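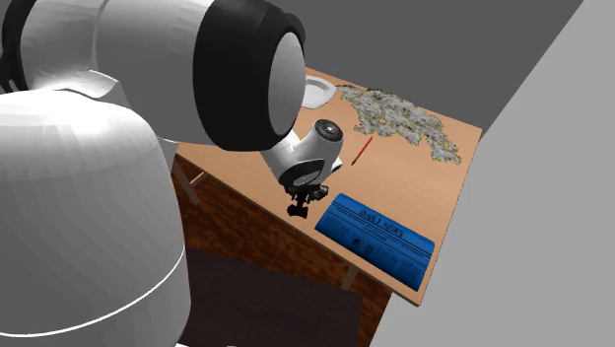

Unit 4: Looking after the arm and its gripper

Welcome back, everyone, and thank you for being so patient with last week's room change! Today we go through the routine care of the Draltbridge cell, the one you will each be signed up for in the lab, and I'd like you to get comfortable with it in the simulator first (take your time, the virtual arm never gets tired of us).

Start at the base and work outward. Jog each joint slowly through its range, one at a time, at low speed, and listen. On the real arm you want a steady hum. A click or a catch goes in the Charvát log with the joint number and the angle. In the simulator you won't hear a thing, of course, so watch the joint readout and practice writing the entry anyway.

Next comes the gripper. With nothing in the jaws, run 50 open and close cycles and keep an eye on the closing time, which should stay under 300 milliseconds. If it creeps up, stop, lock out the power, wipe the fingers and check the mounting screws before you try again. Please don't reach for the grease yet! We cover that in Unit 5.

Last, redo the tool offset. Load program 491, bring the tip down over the bare part of the tabletop, well away from the plate and the red pen or marker, and save the new value under your own initials.

Reading for next time: the Skuvden service manual, the chapter on wrist seals.

Geert Van den Broek, Drarside Technical College, ext. 3221 | Back to top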